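The Pink Tree Corner at Gravevside

Some of you have been asking after the wallpaper ever since I mentioned it in the July letter, so I have finally put a little gallery together. It was Ngozi Iyamu who chose the paper, after she and I had gone through 7 sample books over a very long pot of tea, and I will confess that I was holding out for something green and sensible. I was quite wrong and she has been very gracious about it!

The trees are what won us over, with their dark twisting branches and all those leaves that look as though they were snipped out of somebody's scrap bag: checks, florals, a bit of paisley, pink beside brown beside tan.

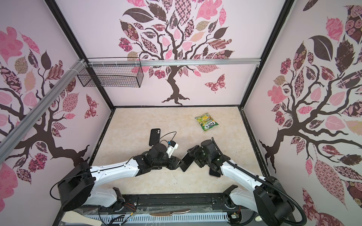 We wanted a worktop that would sit quietly underneath so much pattern, and went round and round between a plain white and a beige marble look. The beige has faint cream and tan veins in it, and I think it brings out the softer colours in the leaves. A dark trim finishes it off. Things do get left on it, of course, phones and snack bags being what they are, but it is a surface for using and I would much sooner see it used.

My own favourites are the butterflies. They are patterned just like the leaves, so you can look straight past them for ages (I did), and then you find one beside the trunk of the big tree and go hunting for the others. 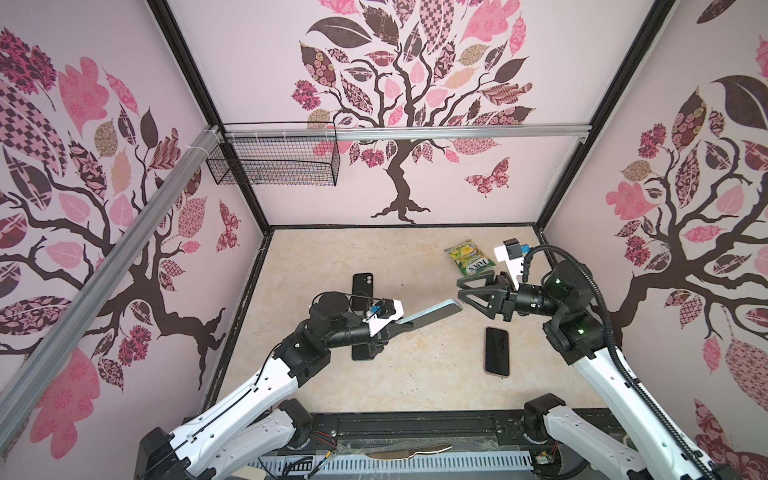
Trees on all three sides, and the black wire mesh basket on its rail in the back corner.

The basket is held up with white ties and I am very fond of it, because the pink shows through the mesh and it doesn't hide the paper the way a solid box would. Ngozi would like a second one. I have said we shall see.

We have 5 offcuts of the paper left over, the longest big enough to line a drawer or two, so do ask if you would like a piece.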